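Gellari School of Household Mending

Home Courses Fees About us Find us

About us

Gellari is an evening school for adults who own things that have stopped working. We teach clocks, lamps, sewing machines, kitchen scales, zips, chairs and, on alternate terms, umbrellas. We've been asked to teach televisions and have declined.

The school was started by Gráinne Tierney, who had spent a good part of her working life behind the counter of a repair shop telling people it would be cheaper to buy a new one. She was usually right and it made her miserable. When the shop shut she kept the bench, the lathe and a large box of keys that fitted nothing, and put a card in the window of the launderette offering lessons. Two people came. One of them had misread the card and was hoping for Greek, but he stayed for the term and now has a very nice carriage clock.

The name came with the building. It was painted over the door when we took the lease and we have never found out who or what Gellari was. The older neighbours say ice cream. We got three quotes for repainting the sign, sat down for a bit, and became Gellari.

What we teach

Courses run for ten weeks, one evening a week, with a break in the middle for whatever the schools are doing. You bring something broken. If you haven't got anything broken we have a cupboard.

Clocks is the oldest course and the one with the waiting list. It starts with taking a movement apart and laying it out in an order you will remember, which most people don't, and week two is largely about that. By the end you should be able to clean, oil and reassemble a simple mantel clock and stop your family from touching it.

Small Electrical covers lamps, toasters and the sort of fan heater that smells. Everything is tested before it goes home with you. This slows down the last session considerably and there is no point sighing about it.

Chairs is run in the back half of the building, on account of the glue. Students should know that a set of six dining chairs is six projects. We say this at enrolment every year and every year a set of six arrives on a roof rack.
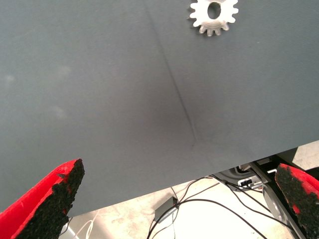
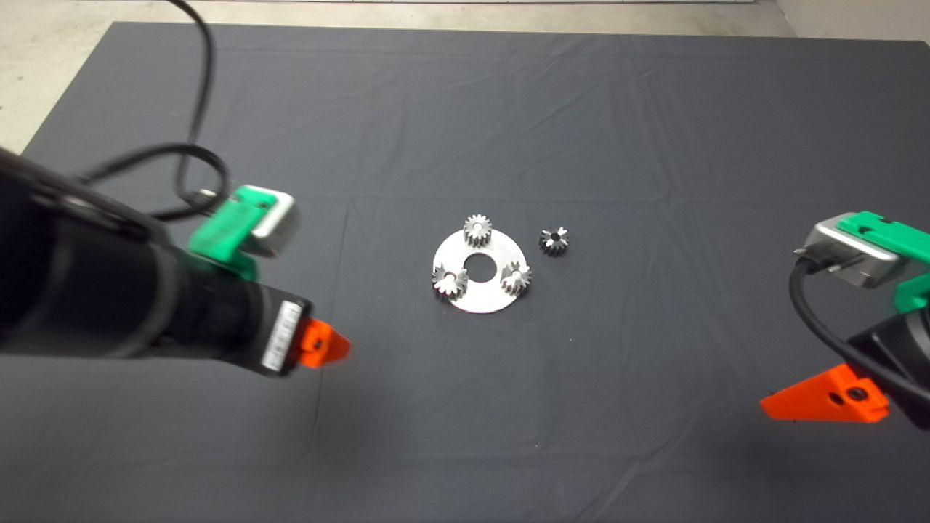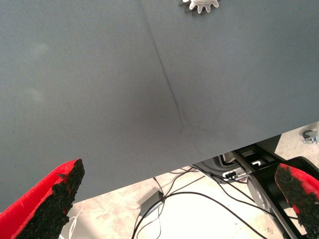
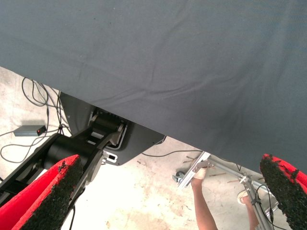 Umbrellas is short, oddly popular, and finishes in December, when you will be glad of it.

How we teach

Classes are small and fairly quiet. Tutors will show you something once at normal speed, once slowly, and after that they'll let you get it wrong for a while. We think this is the part you are paying for. Some people find it restful and some people ring to complain, and quite often it's the same people a few weeks apart.

There are no certificates. We did print some in the early days, on cream card with a border, and a former student tried to use his to get work on a church tower. The vicar rang us. We stopped printing them.

We don't promise your item will work at the end. Some things are past saving, and a few were badly made to begin with and were never going to be anything else. If yours is one of them we'll tell you by week three so that you can go to the cupboard and choose again.

The building

We are on the first floor of the old Conneely warehouse, up 20 stairs. There is a goods lift, which will take a sewing machine or a wheelchair user, and you need to ring ahead so that somebody can be standing next to it when it goes. Heating is on from October. It is a matter of some debate whether this can be felt. Bring a jumper you don't mind getting oil on.

The kettle is free. Biscuits are on the honour system and the system is holding up about as well as you'd expect.

The library

Gráinne has collected up to 2,000 service manuals, parts lists and instruction leaflets, many for machines whose makers have long since gone. They are filed by manufacturer, then by whatever she was thinking that day. Students may photocopy anything. Please put the originals back where you found them, even if where you found them was clearly wrong, or she won't be able to find them either.

Joining

A deposit of £50 holds your place and comes off the course fee. If you drop out before the second class we'll return it. After the second class we'll have ordered your parts.

Enrolment is in person, at the desk at the top of the stairs, on any teaching evening from half past six. You can also write to us. We answer letters before we answer emails, and the telephone comes third.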